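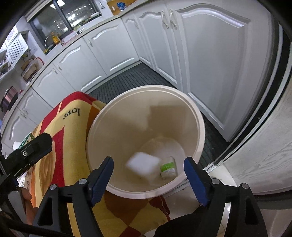
The hand-held gripper over the kitchen trash bin, pads apart

Is the Ekell hand-held gripper kit worth it for a first project?

I've been going back and forth on this for weeks, so forgive the ramble. I want to record simple kitchen chores (tossing trash, mostly, then maybe dishes) to train a small arm later on. The Ekell kit is 400 dollars, and Wokelley has one for 100 less with plainer pads. Does the extra money get you anything you'd notice in a home kitchen?
Ieva Vasiliauskas

Hi Ieva! I've had the Ekell since May and I'm fond of it. The wide view is the part I'd pay for again — you get the bin, the fingers and half the cabinets all at once, so you can tell later where you were standing. Paper cups are harder than they look, by the way. Squeeze gently and open both fingers well over the rim. Do tape your cables down, mine snagged on a drawer handle and I lost a whole evening of recordings.
Venckus

get the cheap one
mindex_fan

One more thing I forgot, sorry! Ask them for spare pads when you order. Mine wore smooth after 93 recordings, and the replacements took 11 days to reach me.
Venckus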